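Home Docs Cells Changelog Issues

# dinditdale-cell

Setup and upkeep notes for the two-arm drawer cell, plus the data card for the recordings that come out of it. Maintained by Margit Forsberg. If you move something and don't write it down in this file, she will find out, usually by spending a morning on it.

## The task

Put the bread roll in the drawer. One arm deals with the handle, the other mostly stays out of the way. It is a toy roll and has held up better than most of the hardware.

## Laying the mat

The brown mat wears out, creases and gets replaced. The blue tape grid goes down fresh each time, by hand, with the arms parked high. The lines wander a little. That's fine – the grid is for people placing the box and the roll between runs, and none of the code reads it. Please don't spend an afternoon straightening it. Someone did, and the afternoon is gone.

Rub the tape ends flat. A lifted end will catch a fingertip sooner or later.
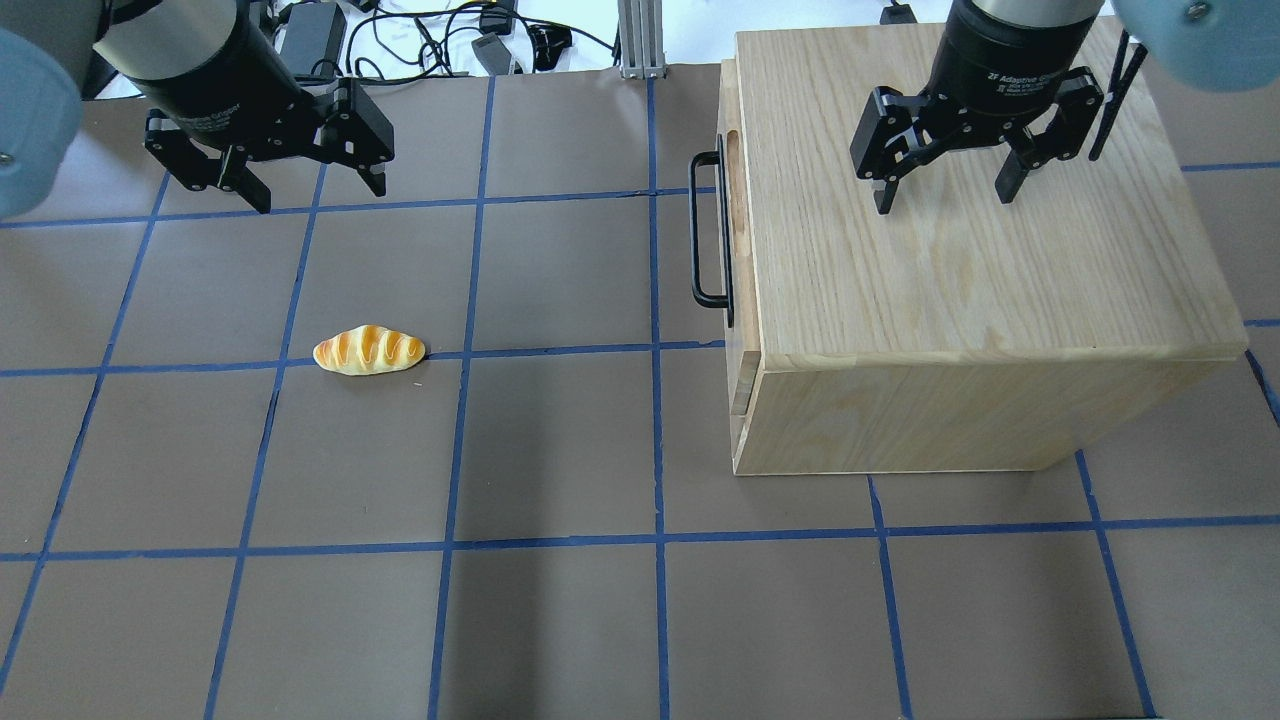 *Head view. Both grippers open, box on the grid, roll to the left of the handle.*

## Power-up

1. Check that the cables behind the mat are clear of both arms. They tangle themselves overnight.
2. Power the arms, then the grippers. The other way round also works, except when it doesn't.
3. Run `zimutau home --both` and keep your hands back.
4. Run `zimutau grip --cycle 20` on each side. Listen for clicking in the linkage.
5. Place the box, then the roll. Note the cells in the run sheet.

If homing stops with error 66, one gripper hasn't reported in. Reseat its connector at the wrist and start again from step 2. Restarting the PC does nothing but feels productive.

## Drawer and cabinet

The drawer runs on a metal slide rail. Dust it with a dry brush and leave the oil in the cupboard – oil ends up on the mat, and then you are back to the section before last. Check the handle screws every April and whenever the handle wiggles.

For a travel check, open the drawer all the way and look for sag at the front panel before bringing a gripper near it.
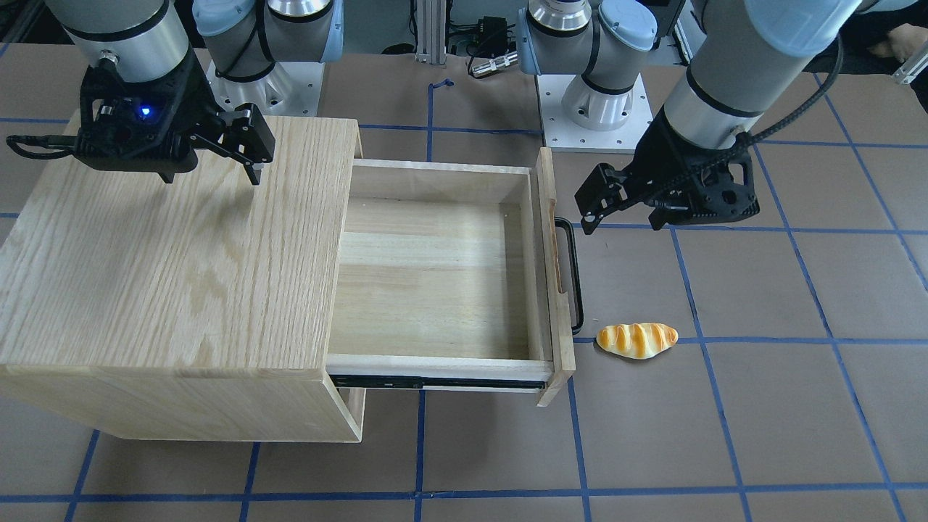 *Fixed view. Drawer out and empty, one gripper above the cabinet, the other to the right of the handle.*

## Cable care

The braided cable on the left arm needs enough slack for the full reach and no more. Too little and it pulls at the gripper; too much and it goes fishing for the handle. Move the arm through its range slowly after any change to the ties.

## Data card

- Episodes: 538
- Views: head and fixed
- Operators: 9
- Pipeline: `lindqvist` for sync, `nostlow` for export
- Labels: start cell, end state, operator notes

Operator notes are free text and vary in mood. Episodes where the roll left the mat are kept and tagged `escaped`.

## Known problems

- Export drops the last note if it contains a semicolon.
- The fixed camera mount loosens. Recalibrate after touching it, including by accident.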